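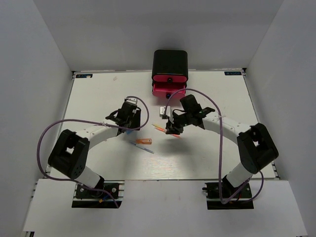

Two weeks with the Kikberg two-arm bench kit now, so a thread for the people who asked if it's worth the money. I paid full price for mine through Tazi, and they don't know I'm posting this.

1/ What you get: two arms, two grippers with a small camera on each, the cables, the enclosure panels in flat pieces, and a licence for the Brutell software for one year. You supply the computer and the things to pick up.

2/ Delivery came in three boxes over four days. The second box had the bases in it, so there was nothing to build until that turned up. Tazi answered my email the same afternoon, fair play to them.

3/ Assembly took me a Saturday and most of the next evening. The arms go together quickly. The panels don't. The holes on my left wall were slightly out and I had to open two of them up with a file.

4/ The printed guide has 11 pages and stops at "connect both arms". Everything after that is on the website. Loubna Ezzat has put up her own notes for this kit and they are better than either. Look for the ones from February, the older set is for the previous bases.

5/ Test job is tidying stationery. Pens on the table, a little desktop drawer unit at the back, a drawer pulled out, put the pens away. I chose it as it's dull and it's what I'd want done at home.

6/ I ran it 200 times over the fortnight and wrote every one down. A run counted if the pens were in the drawer at the end and I hadn't touched anything.

7/ It managed 98. That's with the default settings, on a white table, with my lights. Your number will be different.

8/ Most of the failures were thin pens rolling. The gripper fingers come down at an angle, nudge the barrel, and the pen is somewhere else by the time they close. Short, flat things were much easier.

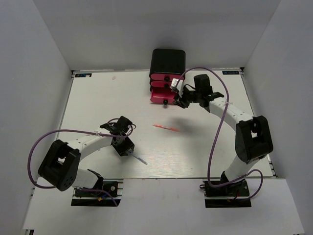
9/ Clear barrels are harder than solid ones as well. I had far more missed grabs with my pale see-through pens than with the orange-red one. I'd like to try a darker mat under them but haven't bought one yet.

10/ The drawer itself is less trouble than I expected. The round knobs are easy for the fingers to find. Where it goes wrong is when one arm is at the drawer and the other wants to come in with a pen. The software makes one of them wait, and sometimes the wait is very long.

11/ Cables. They're purple, they run outside the arms and they hang in big loops by the elbows. You get a few ties. Leave more slack at the wrist than the guide says. I pulled a camera plug out on day two doing it their way.

12/ Noise: fine in a spare room with the door shut. I wouldn't want it next to me on a phone call.

13/ Speed: slow. I can clear the table in the time it takes to line up on one pen. If you need speed, don't buy this one.

14/ Support is decent. I asked Brutell about the waiting problem and Tarek El Fassi there sent me a settings file the next day. It helped a bit. He said a proper fix is coming and wouldn't give a date.

15/ One cost to watch. The licence renewal isn't on the product page, you only see it in the basket. Dredusham sell the same kit with two years included for 50 quid more, so get it from them. I wish I'd looked.

16/ Would I buy it again? Yes, for learning on. I wouldn't for a small business that needs the job done every day.

17/ Going to do the same test with the drawer starting shut next, same pens. Settings file is Tarek's to share, so please ask Brutell for it and not me.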